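The utensil drawer in our kitchen jams about twice a week, always on the spatula, always when something is burning. After 4 years of yanking, I gave up on the drawer and went over to bins.

Get the see-through kind, low and open on top. Lids are where good intentions go to be stacked under the mail. Give each bin a color and a job, and dump everything out on the table before you assign a thing.

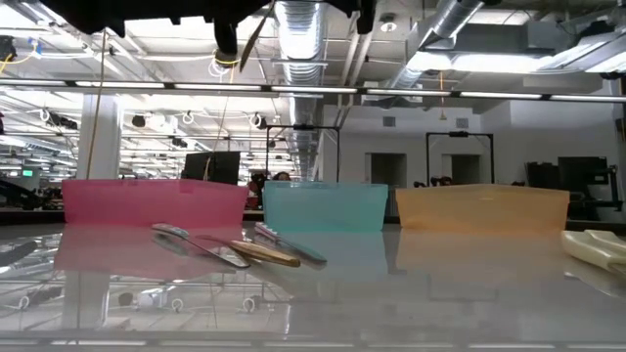
Wood goes with wood, brushes live by themselves, and anything you can't name gets until November to prove itself. Lise Chisholm keeps her mystery items in a bag marked "Later." It is a large bag.

Wash the bins when the crumbs start to show.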